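Pludia: Deciding When the Fingers Should Close
Final project report, Skatulville Robotics Software Course

Our project started in November with a complaint. Thulani Hendricks, who had written most of our motion planner, was tired of watching the simulated gripper arrive politely at a good position and then close on air, and he asked whether somebody could please write the part in between. I said I would, thinking it was a weekend's work, and this report is the result of that very optimistic guess. Pludia is the small program that sits between the planner and the gripper controller. It looks at the wrist view, decides whether there is something between the fingers worth closing on, and either says yes or asks the planner for a small correction. 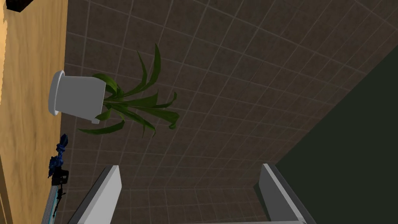 Bianka Lengyel

Background

We all worked in Anghel, the simulator our course uses, so everything I report was done on rendered views and I make no promises about a real arm. Máté Dudás looked after the arm controller, Thulani had the planner, and Kamala Thomas was our adviser and the person who read my code when I had stopped being able to see it. Before Pludia the whole handoff was one line: if the wrist was within tolerance of its target pose, close. That line works very nicely when the object's pose is known perfectly, and we had been feeding it perfect poses straight out of the simulator, so for a long time we didn't notice how much it was leaning on them.

How the check works

Pludia has two stages. The first one masks out the fingers, using the known gripper geometry, and keeps only the region between them. The second one asks whether any surface in that region is close enough to be touched by both fingers. My first attempt used color differences alone, and it was a disaster on anything patterned – tile grout, wood grain, all of it became "object" sooner or later. I moved to the depth buffer after that and kept color only as a tie-breaker, a change Kamala had gently suggested a good while before I was ready to hear it.

The masking stage took far longer than I had planned. If the mask is a little too generous it eats the edges of whatever is between the fingers, and if it is too tight the inner face of a finger gets counted as an object, so the program cheerfully reports a grasp on itself. I ended up drawing the mask from the controller's reported finger opening and shrinking it slightly.
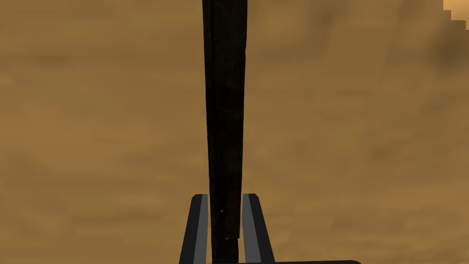 Centering was the part I enjoyed most. Pludia measures the free space on each side of the candidate and sends the planner a sideways shift until the two distances are close to equal. A long, tapering thing makes this less simple than it sounds, and the dark bar is a good case: on its right side the gap is very tight up by the fingertips and then opens out lower down, where the bar steps in and gets narrower. If you average the gap along the whole finger, you get a comfortable number that hides the tight spot. So I take the smallest gap on each side instead, and I take it in a band near the tips. It makes the corrections a bit timid, but Thulani's planner copes well with timid.

Testing

I collected 2287 wrist views, labeled them by hand over more evenings than I would like to admit, and held back 200 for the final test. On those, Pludia disagreed with my label 37 times. When I went through the disagreements with Barnabás Oláh, who kindly sat with me and a large pot of tea, we found that most were thin items lying flat on a tabletop, where the depth step is small enough to disappear in my smoothing. A few were simply my own labeling mistakes, and I have left them in the score.

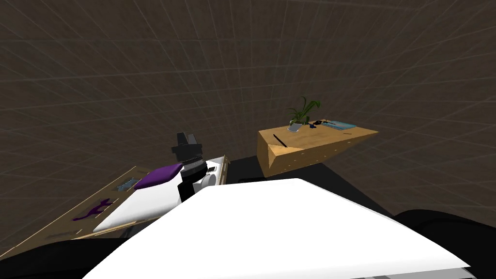

Figure 3. The room in Anghel, with the two tables and the potted plant on the right-hand one.

What I would still like to do

Plants remain difficult. Leaves cross the region between the fingers at odd angles, and the check will accept a leaf as readily as it accepts a pot. Máté suggested passing along the planner's target label so that Pludia knows what it is supposed to be looking for, and I have a branch called Nuseo where this half works. It needs a cleaner message format before anybody else should touch it. The smoothing filter also wants replacing, and if the next group would like to begin there, my notes are in the docs folder, together with the labels and the script that draws the finger mask.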